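Tetulach Press Center
Newsroom Safety Inspection: Checklist with Comments
January round

Inspected by: Larasati Siregar, safety desk
Accompanied by: Ashok Bhatia, night editor (ground floor and parking lot only)
Copies to: Yanti Simanjuntak, Melati Sopacua, front desk binder

Ratings: OK / FIX / OPEN. OPEN means a decision is needed from the editors before anything can be done.

SECTION A. BUILDING AND ENTRY

A1. Street door closes and locks without being pushed. FIX
Door stops short of the latch on the last inch. Closer arm needs adjusting. Same note as last round.

A2. Visitors sign in and show ID. OK
Book was up to date. Two visitors had signed without writing who they came to see. Front desk has been told.

A3. Camera over the parking lot working and recording. OK
Picture is clear in daylight. Ashok says headlights wash it out after dark. Did not test at night.

A4. Lights on the path from the lot to the side door. FIX
The lamp nearest the gate is out. Late shift leaves by this path. Please treat as urgent.

A5. Mail and packages opened away from the newsroom. OPEN
There is a table for this in the back hall, but packages were on the reception counter when I came in. Either the table gets used or we move it to where people will use it.

A6. Second way out is clear. OK

SECTION B. STAFF UNDER THREAT

B1. Threat log kept and reviewed weekly. OK
Log is kept by Yanti. Entries now include phone calls as well as messages. Reviewed every Friday.

B2. Each threat has a named person following it up. FIX
Three entries have no name. One of them concerns the reporter covering the Grisley land case and should have been assigned the same day.

B3. Home addresses removed from staff lists. OK
The old phone list was still pinned up in the copy room. Taken down during the inspection and shredded.

B4. Staff know who to call outside office hours. FIX
I asked four people. Two gave the old number. New cards to be printed.

B5. Temporary housing available. OPEN
The arrangement with the guesthouse in Enache has lapsed. Dewanti Manurung is asking about a new one. Until then we have nowhere to send someone at short notice.

SECTION C. FIELD TRIPS

C1. Trip form filled in before departure. OK
All forms from the last month were on file. Return times are often left blank.

C2. Check-in calls made on schedule. FIX
On the Brallo trip the 6 p.m. call was missed and the desk did not start calling until 7:15. The rule is thirty minutes. Reporter was fine and had no signal. The desk should still have called.

C3. Vests and helmets counted and inspected. FIX
One vest has a torn side strap and is tagged out of use. Helmets OK. The sign-out sheet has no column for condition on return. I have added one by hand.

C4. First aid kits complete. FIX
Car kit is short of pressure bandages. Burn gel is out of date. Office kit is fine.

C5. Drivers briefed. OK
The regular drivers have had the briefing. It is not offered to hired drivers, and it should be.

C6. Emergency cash. OPEN
Each trip envelope holds 3000. Field staff have asked for 4000 because fuel and lodging cost more now. Melati to decide.

SECTION D. DEVICES AND SOURCES

D1. Phones locked with a long passcode. OK

D2. Laptops encrypted. OK
Checked against asset list. Laptop 116 is listed but is out with the courts reporter. Will check on return.

D3. Source notes kept off shared drives. FIX
Found a folder of interview notes open to all staff. Moved. The owner has been spoken to and no further action is needed.

D4. Old drives wiped before disposal. OPEN
There is a box of them under the stairs. Needs a date and a person.

FOLLOW-UP

A4, B2 and C4 within one week. All other FIX items before the next round. OPEN items go to the editors' meeting.

The next fire drill should include the late shift, who have missed the last two. Assembly point is still the far side of the lot, 40 paces from the side door.
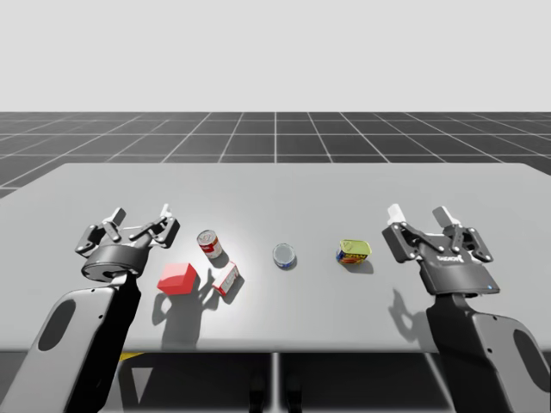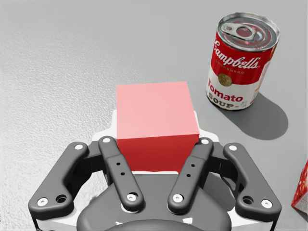

Simulated tabletop with a soup can, both views.

Signed: L. Siregar
Received at front desk: Y.S.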